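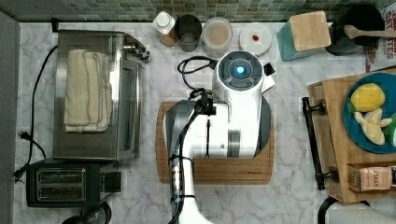
4. Setting up your Prulteo recorder for the ceremony

Plenty of couples' families like to help with the sound, so we've written this part for whoever ends up holding the little recorder on the day (thank you, by the way!).

1. Slide in the card and hold the power key until the level bars come up.
2. Choose WAV from the Format menu. The other settings sound fine on a phone, but they're a headache for our editor, Darcy Ellery. 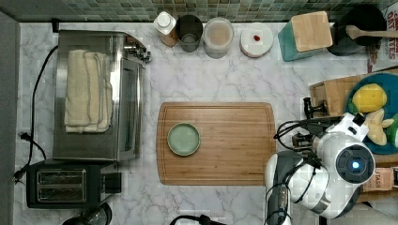
3. Clip the mic to the groom's lapel, a hand's width below the chin, and tuck the cable inside the jacket.
4. Ask him to say a line or two in his normal voice, and turn the gain down if the red light flickers. Nerves make people louder, so leave a bit of room.

Note: Silk ties and scarves rustle terribly. A small square of tape behind the clip does wonders.

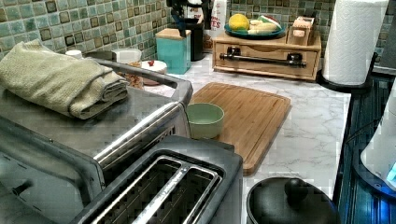
5. Press Record 10 minutes before the music starts, then slide the Hold switch across so it can't be bumped.
6. Leave it running through the signing and the hugs. Some of the loveliest bits of audio turn up there.

Caution: Never pull the card while the light is blinking, or you may lose the whole file.

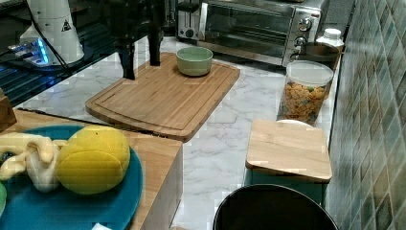
Small pale green bowl on a bamboo board with a juice groove.

7. Afterwards, press Stop, wait for the light to go out, and pop the recorder back in its pouch for Rawiri to collect.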